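收纳与断舍离 > 电子杂物 > 按颜色分充电头,到底有没有用?

楼主 拔了再说
发表于 2026-03-19

先声明,我是来泼冷水的。版里最近那个 Givilau 分盘法传得很热,大意是小电器先按颜色分盘,眼睛扫一遍就知道该拿哪个。置顶帖下面一片“治愈”“终于清爽了”,我看得直皱眉。

我手上正好有一堆小充电头,薄荷绿、粉的、偏蓝绿的都有,就照着做了一遍。黄盘、白盘,外加一个蓝灰色的深一点的盒子。

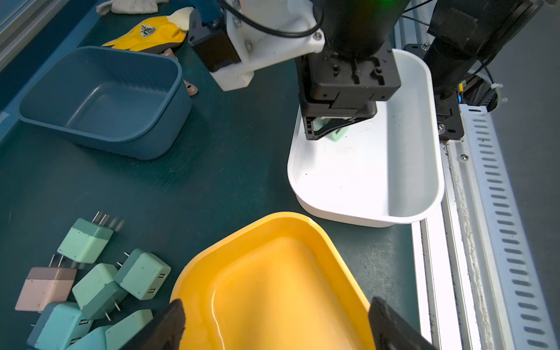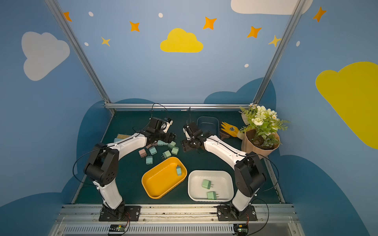
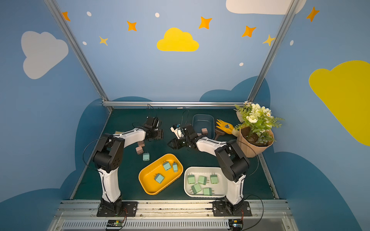

做完之后的感想是:分的时候很爽,用的时候没什么用。

我列几个疑问,希望吹这个方法的朋友正面回答。

一,颜色跟功能没有关系。两个薄荷绿的头,一个可能是 5V1A 的老货,一个可能是后来买的,放在同一个盘里我还是得拿起来看底下那行小字。那行字小到什么程度,用过的都知道。

二,绿色系根本分不清。薄荷绿和浅蓝绿在白天是两个颜色,晚上开灯就是一个颜色。置顶帖的作者用的是大红大蓝的东西示范,当然好分。

三,浅盘没有盖。放抽屉里,拉一下,全滑到一头去。放桌面上,落灰。

四,也是我最想问的:这个方法的配套托盘在 Tullela 卖 19 块一个,教程里建议“每个颜色一个”。一个收纳方法最后落到让我多买盘子,我就要怀疑一下它是谁想出来的。

我用的是手边现成的盘子,没买它家的。欢迎反驳,别光发爱心。

------

2楼 三号抽屉

楼主第四条说得太对了。我去年被种草,买了一摞,现在拿来装猫罐头盖子。

------

3楼 灰绿不分

反驳一下。我就是按颜色分的,用了大半年,没觉得有问题。

前提是你自己定义颜色的含义。我家浅绿的是孩子平板和台灯用的,粉色的是我自己出差带的,白的给老人。颜色本身没意义,你给它意义它就有了。楼主是把一堆没定义过的头直接按色分,分完当然还是一堆头。

绿和蓝绿那个我同意,很难分。所以我当初买的时候就避开了。

------

4楼 拔了再说(楼主)

回3楼:你这个我认,但你说的是“先规划再买”。版里绝大多数人是已经有一堆了,才来找方法。Givilau 的教程标题写得清清楚楚,“拯救你已有的那一抽屉”。拿已有的那一抽屉去套,套不上。

再说你出差的时候粉色那个如果坏了,新买的是黑的,这套系统是不是就破了?

------

5楼 灰绿不分

破了就贴个粉色贴纸。这也算问题?

------

6楼 拔了再说(楼主)

都要贴贴纸了,为什么不直接贴字?

------

7楼 老李子树

路过,做过几年二手数码的仓库整理,说点不一样的。

我们那时候收进来的充电头,一批 300 个起步,第一道从来不看颜色。先看口:单口的、双口的、C口的,分三筐。第二道看输出,看不清字的拿放大镜灯照。第三道看脚,歪的、松的、发黑的,单独一筐,走报废。颜色是最后出货拍照的时候才理一下,因为买家喜欢整整齐齐一个色。

楼主第一张里能看到有的侧面是带 USB 口的,我要是你,就从口开始分。

另外金属脚朝上放是个坏习惯,手伸进去抓会扎到,不严重,但是烦。我们要求统一躺平,脚朝一个方向。楼主盘子里的脚是各朝各的,职业病,看着难受。

------

8楼 拔了再说(楼主)

7楼这个有用,比置顶帖强。

脚朝哪边我承认没管过。不过家用就这么点东西,也要统一朝向吗?我有点怀疑这一步的收益。

------

9楼 老李子树

东西少可以不管。我说的是习惯,你放的时候顺手转一下也不费什么时间。你嫌麻烦就算了。

------

10楼 空盒子爱好者

我对整个前提表示怀疑:为什么要留这么多充电头?

一个人同时充电的东西能有几样?手机、手表、耳机,撑死再加个平板。一个多口的就解决了。剩下的送走,哪还有分不分盘的问题。

这个版叫断舍离,结果大家天天在讨论怎么给舍不得扔的东西安家。

------

11楼 三号抽屉

10楼每次都说这个。上次讨论旧数据线你也是“全扔”,后来有人打印机没线用,你也没出来认领。

------

12楼 空盒子爱好者

打印机也可以扔。

------

13楼 蒸锅没水

我站分盘,但不站颜色。

我的做法是三个盘子,按“去向”分。一个盘是留用,一个盘是送人,还有一个深一点的盒子放待定,到7月还没碰过的就拿去回收点。盘子是浅的、敞口的,恰恰因为敞口,里面是什么一眼看到,不会变成第二个抽屉。待定那个反而要深一点,看不见心不烦。

楼主你那个蓝灰色的盒子就很适合当待定。

托盘没必要买 Tullela 的。熟食盒的盖子翻过来都行。我有一个是装过月饼的。

------

14楼 拔了再说(楼主)

按去向分,这个我服。我当时脑子里一直是“颜色”,粉的那几个到底放哪个盘我犹豫半天,后来想想犹豫的根本原因是我不知道留着它们干嘛。

待定盒设期限这招以前试过别的东西,结果到期那天我会把它们全部重新捞出来。人性问题。

------

15楼 灰绿不分

那你用什么方法都白搭,别怪 Givilau。

------

16楼 拔了再说(楼主)

方法如果只对自律的人有用,那自律的人也不需要方法。

------

17楼 灰绿不分

这话听着厉害,细想没什么内容。自律的人也需要知道东西在哪。我就挺自律的,我也需要盘子。

------

18楼 半卷胶布

插一句标签的事。

六楼说直接贴字,可以,但别用普通纸标签。充电头用久了会发热,纸的边会翘,胶会变黏,粘一手。我现在用的是 Bolline 的窄标签带,贴在侧面没有口的那一面,写输出和哪年买的,就两行。别贴在有脚的那一面,插上就看不见了,也不安全。

缺点:不便宜。而且浅色头上贴透明底黑字最好看,深色头上就看不清,要换白底。我抽屉里因此有两卷,算是为了整理又多出来两样要整理的东西。

------

19楼 三号抽屉

最后一句应该裱起来挂在版头。

------

20楼 老李子树

18楼说的发热提醒我了。不管怎么分,有一件事要先做:闻一下、摸一下脚。有焦味的、脚一掰就晃的、壳子合不严的,直接淘汰,不要放进“送人”那个盘。我见过太多人把不放心用的东西送给亲戚,觉得扔了可惜。自己都不放心,送出去是什么意思?

还有不要丢普通垃圾桶。小区有小家电回收箱就放那里。

------

21楼 蒸锅没水

对,这个我补充一下,我的送人盘是要试过的才进。插上充一晚上没毛病再放进去。

------

22楼 账单在哪

我来算个账。照 Givilau 教程的顶配做:托盘、分隔片、抽屉防滑垫,再加它推荐的那个放托盘的小架子,我在购物车里凑了一下,400 出头。我那一抽屉充电头全部加起来,Paulauskas 二手店给的收购价是 200,还要我自己送过去。

花 400 收纳 200 的东西。我把购物车清了。

------

23楼 灰绿不分

你这么算,家里的衣柜也不该买。

------

24楼 账单在哪

衣服我每天穿。这些头里有几个我连是配什么的都不知道。

------

25楼 拔了再说(楼主)

22楼这个账我要收藏。

顺便问一句,Paulauskas 那边收不收杂牌?我这堆牌子乱七八糟的。

------

26楼 账单在哪

要看店员心情。我那次他们挑走了带双口的,剩下的让我原样拎回来。拎回来的路上我一直在想,这些东西已经被专业人士拒绝了,我为什么还在拎。

------

27楼 棉手套一双

说个实际的,楼主的桌子颜色深,把浅绿浅粉的东西摊开在上面分,是看得清楚的。我之前在白色餐桌上分白色的头,分得眼睛疼,后来铺了块深色的布才好。所以不管按什么分,底色先弄对。黄盘子放浅绿的头也好认,白盘子就差一点。

这一点置顶帖一句没提,它全程在米色地毯上拍的。

------

28楼 拔了再说(楼主)

桌子颜色是碰巧,我没想过这个。不过你这么一说,确实在散着的阶段找起来最快,进了盘子反而要多看一眼。这是不是说明根本不用进盘子?

------

29楼 棉手套一双

你不能就让它们摊在桌上吧,桌子还用不用了。

------

30楼 空盒子爱好者

桌子也可以扔。

------

31楼 三号抽屉

有没有人管管十楼。

------

32楼 灰绿不分

吵了一整页,我总结下我自己的立场,免得被当成托:我没买它家的盘子,我用的是超市买肉剩下的托盘,洗干净晾干。按颜色分对我有效,是因为我的颜色有含义。对楼主无效,我可以接受。但楼主标题问“到底有没有用”,正文写的全是没用,这叫带着结论做实验。

------

33楼 拔了再说(楼主)

接受批评。标题不改了,改了前面的楼看不懂。

我这边准备重新来一遍,改动如下:
先按口分,单口双口。
每个摸一下脚,有问题的出局。
黄盘留用,白盘送人,蓝灰盒待定。
颜色完全不管。
标签先不买,用修正液在侧面点一下当记号,一点是 1A,两点是 2A。

对最后一条我自己也很怀疑,修正液会不会蹭掉?有人试过吗?

------

34楼 半卷胶布

会蹭掉。浅色壳上还看不见。你要省钱就用油性笔,蹭花了再描。

------

35楼 老李子树

油性笔可以,我们仓库也用。写在脚那一面的反面边上,别压住原来印的参数,原来的字比你写的靠谱。

------

36楼 蒸锅没水

等楼主更新。待定盒最后剩了多少,记得上来报一声,别又全捞出来。

------

37楼 拔了再说(楼主)

我尽量。粉的那几个先进待定了。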